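Regional Clubs Session: Watch Parties, Send-Offs and the Yearly Report
Speaker notes, 25-minute slot plus questions
Kiltero Alumni Association, club leaders' workshop
Saturday, August 14, 2021

Slide 1. Title
Wait for the doors to close. Handouts are on the side table. The handout has the form numbers; the slides do not.

Slide 2. What counts as a club
A chartered club has a signed agreement on file, a mailing area defined by ZIP code, and at least one event per quarter. A chapter-in-formation has the mailing area only. Funding rules differ. Ask for a show of hands: chartered, in formation, unsure. Those who are unsure should check page 2 of the handout during the break.

Slide 3. Membership lists
Lists are refreshed from the alumni database every March. Anyone who moves after that date stays in the old club's area until the next refresh unless they update their own record. Do not merge a private spreadsheet with the association list. Duplicate records were the main cause of returned mail in the last cycle. If a member asks to be removed, send the request to the records desk the same week and keep a copy.

Slide 4. Watch parties
Sites fall into two types: restaurants with a private room, and rented halls.
Restaurant: get the food minimum in writing. Udari used a minimum of $900 for a night game and met it with a turnout under 100. Ask who controls the TV sound. Ask again on the day.
Hall: the club carries the insurance certificate. Allow ten business days for the certificate to be issued. Halls also need a named person for setup and another for closing.
Streaming: confirm the channel is in the site's package. Commercial packages differ from home packages, and a personal login is not a valid substitute.

Pause for questions on sites only. Hold funding questions for slide 7.

Slide 5. Away games
The visiting club handles the hotel block; the host-area club handles the gathering before the game. When both clubs try to do both, members get two emails with two addresses. One announcement, sent by the host-area club, copied to the visiting club's list.
Kurnico had 300 registered for its last away-game gathering and printed 200 name tags. Late registrations closed the night before, after the print order had gone in. Set the registration deadline ahead of the print deadline. Blank tags and markers cover the walk-ins.

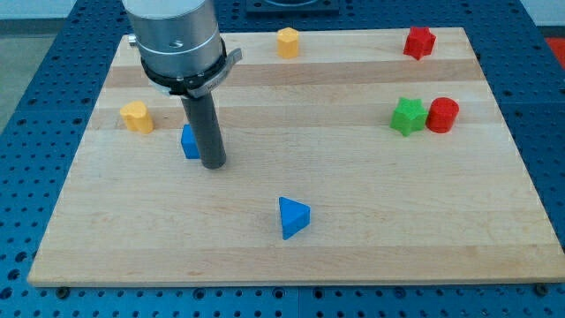
Slide 6. Student send-offs
Held in summer, before move-in. Invitations go to incoming students and their families in the club's area. The admissions office releases the names once, and only to the club president.
Program should run under 90 minutes. Suggested order: check-in, food, short welcome, current-student panel, open tables. Keep the panel to four students. Parents' questions are mostly on parking, meal plans and health records, so have the campus phone list printed.
No fundraising at send-offs. This includes raffles.

Slide 7. Money
Reimbursement requests need an itemized receipt, the event code and the attendance sheet. A card slip showing only the total will be returned.
Scholarship funds sit in a separate account from event funds. Manríquez keeps two checkbooks in two colors. Any method is fine if the statements reconcile.
Charges above $300 need approval before the purchase.

Slide 8. Yearly report
Two pages. Events held, attendance, officer changes, closing balance. Use the current form; the old one lacks the officer email field and the system rejects it.

Slide 9. Questions
Repeat each question into the microphone. Charter disputes go to the regional desk. If time runs short, skip to the contact slide and leave it up.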